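Purkside Laundry and Linen Hire: frequently asked questions

Last updated September 2018

Where are you?
Unit 2, Jarkham Road, behind the tile shop. There is parking at the front for customers dropping off.

Do I need to book?
Not for ordinary washing. Please book for curtains and for any hire order of more than 54 napkins.

How long does a service wash take?
Bags left before noon are ready the next working day. Duvets take two working days.

How do you charge?
Service washes are charged by weight, on the dry load. Shirts, curtains and tablecloths are charged by the piece. The price list is on the counter and we will read it out over the phone if you ask.

Can I hire tablecloths for round and oval tables?
Yes. Measure the table at its longest and widest points and tell us how much drop you want at the sides. Our largest oval cloth is 138 inches long. If you are between sizes, take the bigger one.

Do I have to wash hired linen before I return it?
No. Shake off the crumbs, scrape off any candle wax you can and put it back in the bag. Don't bag it damp. Mildew marks are charged as damage.

Can you get red wine out?
Often, if it hasn't been through a hot wash or a tumble dryer first. Tell us what the stain is and what you have already put on it.

Will dark colours run?
They can, mostly in the first few washes. We wash navy, black and deep green apart from everything else, at a low temperature. 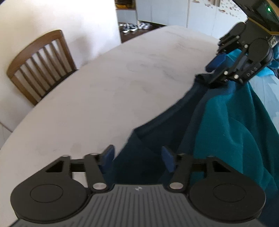

What if something has no care label?
We test a corner of the hem with a damp white cloth. If colour comes off, we ring you before going any further.

Do you collect and deliver?
In Purkside and Hododell, yes. Collection is free on hire orders. For washing there is a small charge, added to your bill.

Something has gone missing. Who do I speak to?
Ask for Hanna Hnatiuk at the counter and bring your ticket. Unclaimed items are kept until the end of the following April, then given to charity.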